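The Telletti Arm

By January she had moved the arm off the kitchen bench and into the shared workshop on Obura Lane, where the table was white and the walls were white and a dropped screw could be found again.

She called it the Telletti, after the street she grew up on. The printed parts had cost her $673. The first set of fingers had been too smooth, and she had thrown them in the drawer with the old motors. The new pads had a grip like a metal file.
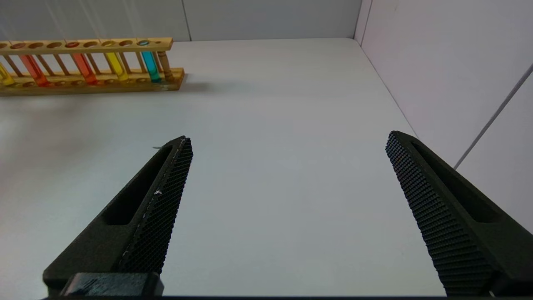 The new fingers, open, with the coloured tubes at the back.

At 3 in the afternoon she sat down with the laptop on her knees and opened the grip as wide as it would go. The man at the next bench stopped sanding.

"Which one's it going for?" he asked.

"The blue one."

"What's in it?"

"Water and food colouring."

He nodded and put down his sandpaper. She checked the numbers once more, thought about her father's hands, and pressed the key. The arm began to turn.

3 comments

Isach: Wanted another page of this. Does she get the blue one?

Lesa: My dad built things in the shed too. Nice ending.

obura269: Good story. Food colouring stains, by the way.

We use cookies to remember your settings. Accept / Manage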